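지난 호에 예고했던 대로 이번엔 자투리 종이 이야기예요. 작년 10월에 책상 밑 상자를 열었다가 깜짝 놀랐거든요. 카드 만들고 남은 패턴지 조각이 뚜껑을 밀어 올릴 만큼 쌓여 있더라고요. 세어 봤더니 245장(네, 진짜로 바닥에 앉아서 다 셌어요!). 손바닥만 한 것부터 새끼손톱보다 조금 큰 것까지 있었는데, 그중 절반은 언제 샀는지 기억도 안 나요.

그래서 올겨울에는 새 종이를 사지 않고 책갈피만 만들어 보기로 했어요. 크기는 가로 5cm, 세로 15cm로 정했고요. 바탕은 좀 도톰한 크라프트지를 쓰고, 그 위에 자투리를 가로로 길게 잘라 겹쳐 붙였어요. 한 장에 띠 7개가 제일 보기 좋았어요. 더 많으면 어수선하고, 적으면 빈 데를 또 스탬프로 채우고 싶어져서 손이 자꾸 가더라고요.

풀은 세 가지를 써 봤는데 결국 Tridus 테이프 풀로 돌아왔어요. 물풀은 얇은 종이에서 쭈글쭈글 울고, 딱풀은 모서리가 며칠 지나니까 들떠요. 테이프 풀은 한 번 붙이면 떼기 어려우니까 띠를 먼저 쭉 늘어놓고 순서를 정한 다음에 붙이세요. 저는 성격이 급해서 첫날 만든 것 중 몇 장은 줄이 비뚤비뚤해요. 그래도 책에 꽂으면 안 보이니까 그냥 쓰고 있어요 ㅎㅎ
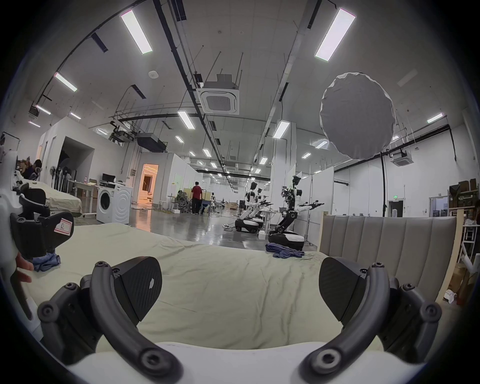
Elmarie Baloyi 님은 지난번 메일에 답장으로, 띠를 가로로만 붙이지 말고 비스듬히 붙인 뒤에 바탕지 크기대로 잘라내면 줄이 조금 안 맞아도 티가 안 난다고 하셨어요. 그리고 무늬가 큰 종이 옆에는 꼭 단색을 하나 끼우라고도요. 바로 따라 해 봤는데 와, 훨씬 낫더라고요! 특히 꽃무늬끼리 붙어서 답답하던 게 회색 띠 하나로 싹 정리됐어요. 대신 비스듬히 붙이면 양옆으로 잘려 나가는 조각이 생겨서, 자투리의 자투리가 또 나옵니다. 그건 작은 유리병에 따로 모으는 중이에요.

끈은 위쪽에 구멍을 하나 뚫고 자수실을 여섯 가닥 그대로 반 접어서 끼웠어요. 구멍은 위에서 1cm쯤 내려온 자리가 좋아요. 너무 끝에 뚫으면 종이가 찢어져요(두 장 버렸습니다…). Kedo 펀치를 쓰시는 분은 크라프트지까지 한 번에 안 뚫릴 수 있으니 자투리를 붙이기 전에 바탕지부터 뚫어 보세요.

지금까지 완성한 건 33장이고, 상자는 여전히 꽉 차 있어요. 얇은 띠로만 쓰니까 생각보다 안 줄어드네요. 다음 호에는 폭이 넓은 조각으로 봉투 안감 붙이는 법을 적어 볼게요. 봉투 본은 Gert Mabaso 님이 보내 주신 걸로 연습하고 있는데 뚜껑 쪽 곡선이 아직 어려워요. 혹시 곡선을 깔끔하게 자르는 요령이 있으면 이 메일에 답장으로 알려 주세요!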